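Interrupted stitches: spacing, tails and thread

14/05/2026
Filed under: Suturing notes

The last post on closure drew more questions about spacing than about knots, so spacing comes first this time. I have kept to the simple interrupted stitch throughout. The running stitch gets its own post in June, once I have finished rewriting my notes on it.

An interrupted closure is a row of separate loops, each tied and cut before the next is placed. It is slow. It uses more thread than a continuous line and leaves more knots behind. In return, each stitch carries its own load, and one bad one can be cut out and replaced without touching its neighbours. For anyone learning, that second point matters more than speed.

Spacing

The usual rule is that the gap between stitches should match the width of the bite, measured from one side of the cut to the other. I was taught to mark it with a pen. Anel Mathebula, who trained me, would lay a paper rule beside the wound and read out the errors in millimetres. I still hear it when I drift wide, and I do drift wide, nearly always after the third or fourth stitch when the first part of the cut has closed and the job starts to look finished.

Start at one end or start in the middle. Both work. Starting in the middle halves the length and then halves it again, which is useful on a curved cut where the two sides are not quite the same length. On a straight cut I start at an end and work along.

Bite depth

Enter at a right angle to the surface and let the curve of the needle do the rest. A shallow entry gives a shallow bite, and a shallow bite rolls the edge inwards when the knot comes down. The two sides must be taken at the same depth. If one edge rides up over the other, check depth before blaming tension.

Tension

Edges should touch. That is the whole requirement. Tissue swells after closure, so a stitch tied hard at the start will be harder still later on. If the surface puckers or blanches under the loop, cut it and place it again. I know the temptation to leave it.

Tie with the knot lying to one side of the cut, and the same side all the way along. A knot sitting on the line itself gets in the way of the next stitch and is awkward to remove.
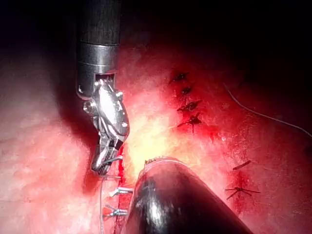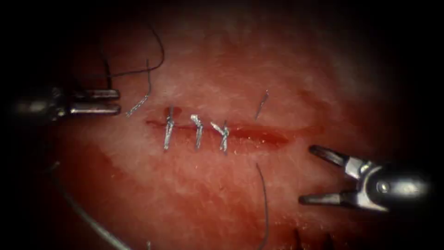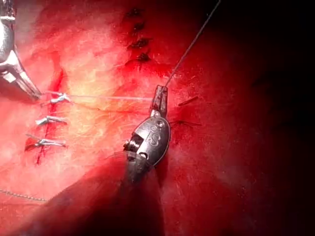
Stitching with instruments: cut line and knots at different magnifications. The second view has three stitches in and the right half of the cut still open.

Thread

Dark thread is easier to find against pink tissue and much easier to find again at removal. Pale thread disappears as soon as the light is strong, particularly where the surface is moist and throws the light back. If you have only pale thread to hand, turn the lamp down a little or move it to one side before reaching for more magnification.

I have been through most of a box of Prosden and a part box of Romis this year. The Prosden has more memory and wants an extra throw. The Romis lies flatter but frays if gripped twice in the same place. Neither is a reason to change supplier. Rocha used to do a braided one that I liked better than both, and I have 2 packets left, which I am saving.

Grip the thread near its end when tying with instruments. A jaw closed on the working length will crush it, and the crushed point is where it parts when you load the knot. The free end can be marked as much as you like, as it will be cut off.

Tails

Tail length is a compromise. Too short and the knot can slip, too long and the tails lie across the next stitch and get caught in it. I cut at 7 mm on practice pieces and shorter on anything fine. Cut both tails in one go, held together, with the blade turned slightly away from the knot.

Practice log

For those who asked, I keep a plain notebook: date, thread, length of cut, number of stitches, number cut out and redone. I am at 189 stitches on the current pad, more than 50 of them replaced. The rate was far worse in the first few pages. Most of the replacements are down to uneven depth, with spacing next and tension a long way behind.

The notebook lives in the lid of the Brister case with the spare needles. I have tried doing it in a spreadsheet and stopped filling it in after a fortnight.

Two corrections to the previous post. The second throw of a square knot goes in the opposite direction to the first — I had written "same", and three readers wrote in. And the needle should be held about two thirds of the way back from the point, not halfway as my sketch had it. The sketch has been taken down and I will redraw it when I do the running stitch.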